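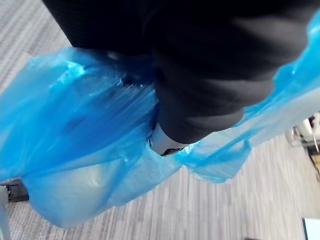
Wrist camera view, blue bag over gray carpet.

Category: Teleoperation > Two-Arm Tasks

Ticket 214. Site: Drodham. Task: bag handling at pedal bin.

Operator reports a delay of almost 2 seconds on the left hand during remote demonstrations.

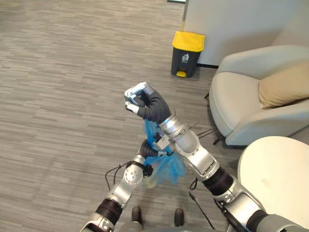 Latency was measured at the Milar console. Grip commands are most exposed to it when both hands hold the bag, one high and one low. Please re-pair the left glove.

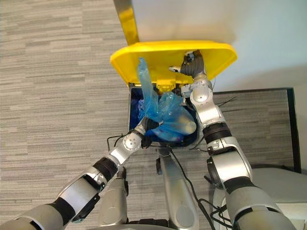
Resolution

Glove re-paired. Delay is now 100 ms. Five demonstrations are to be recorded again.

Comments

Poul Toft: Confirmed at our station.

Mbwambo Support: Please leave open until December.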